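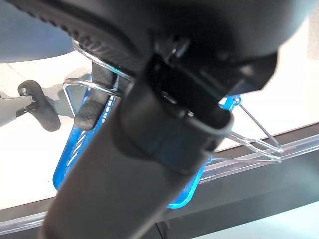
The Price of a Pair of Hands

Leonora Pascual keeps the first quote in the top drawer of her desk, under the takeout menus. It runs to 40 pages. The number she was looking for, the one her boss would ask about, appears on page 7 in a footnote.

"I've bought walk-in coolers," she says. "I've bought a roof. When you buy a roof, they tell you what the roof costs."

Pascual handles equipment purchasing for Binerska, a family-owned group of convenience stores whose last big adventure in automation was a door that opened by itself. In the spring she was handed a new line in the budget, labeled "robot (?)," and told to find out what belonged next to it. The question mark was the owner's. She has come to think of it as the most accurate part of the spreadsheet.

The job she had in mind was modest: put drinks on shelves, pick up the ones that fall over, and fill a basket for a customer who has ordered ahead. A teenager can learn it before lunch. Teenagers, though, come as a complete unit. Robots are sold more like kitchens, and the arm is only the cabinets.

What's in the box

Start with the base price, which covers the machine in the sense that an airline ticket covers the seat. Grippers are a separate line, and there are 2 of them if you want the thing to hold a basket steady and put something in it. Wrist cameras are another line. Then comes software, in Pascual's case a package called Pornus, billed monthly, forever. Installation is extra. So is training, and there's a second charge for training the people.

Cilance, the integrator that sent the drawer-bound quote, eventually agreed to roll everything into a lease at $2,102 a month. Pascual liked that number because it was a number. Then she asked what it left out.

"Delivery past the loading dock," says Ximeng Bai, who wrote the quote and has the patience of a man who has explained it before. "Spare fingers. Anything you do to your floor." He recommends that first-time buyers set aside money for spare fingers. It is hard to hear that sentence and keep your pen moving.
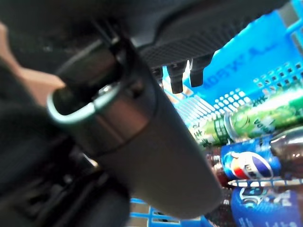 The fingers deserve their own line because groceries are rude to them. Buyers tend to budget for the average object, and a store doesn't stock average objects. Look into one blue basket and there's a green can lying on its side next to a Pepsi, another blue can under that, and a dark brown bottle off to the right, everything at whatever angle it pleases. A hand sized for one of these has to cope with its neighbors. Bai's advice is to write down the five most awkward things you sell and make every bidder pick them up while you watch. Pascual brought a bag of ice, which she describes as "a little mean."

The other thing to plan for is the room. Sumeya Kahsay lays out stores for a living, and she charged Binerska for one afternoon of walking around with a tape measure. She considers this the best money in the project, and she may be right even allowing for who got it. Aisles in older stores were set by how far apart two shoppers have to stand to pretend they haven't seen each other. Machines need more than that, and they need it at the turns. Glossy shelves and clear price rails throw reflections, so she wants the demo run under the store's own lights. Vendors prefer their own lights. Vendors look wonderful in them.

Kahsay also has a view on where the money should go if there isn't enough of it. Spend it low, she says. Everyone tests the shelf at chest height, and the trouble is at the bottom, where a bottle ends up on its side and the arm has to reach past the edge of the shelf above to get it.

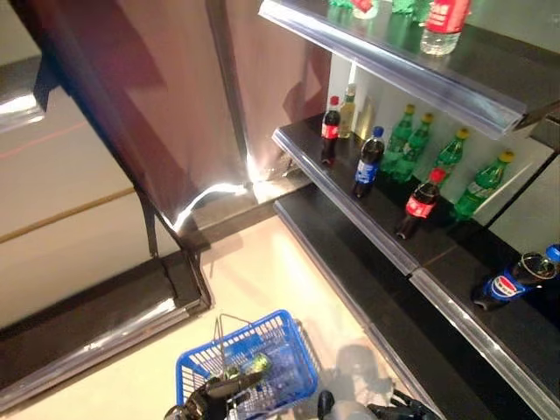
Rent, buy or wait

A rival bidder, Vuorinen, offered Pascual a trial: 7 weeks in one store, with a technician, for a flat fee that could be credited toward a purchase. She took it to Abrehet Yimer, Binerska's bookkeeper, who asked what happened to the credit if they didn't purchase. It vanished. Yimer drew a small box around the word "credited" and handed the page back.

They are doing the trial anyway. Yimer has entered it under "education," alongside the food safety course.

Her other demands were plainer. She wants the end of the lease priced now, including who pays to take the machine away. She wants the monthly software bill fixed for the whole term. She wants one phone number for repairs, answered during hours when the store is open, and she wants somebody to call it once before anything is signed. Pascual called it at 9 p.m. and left a message. They called back the next morning to ask for the serial number of the robot she hadn't bought.

Asnakech Woldegiorgis, who manages the store picked for the trial, was asked for her own list. She sent one item. The machine will need an outlet, and the only free one near the drinks aisle runs the slush machine, and the slush machine makes money.

An electrician is coming in June. Pascual has added a line.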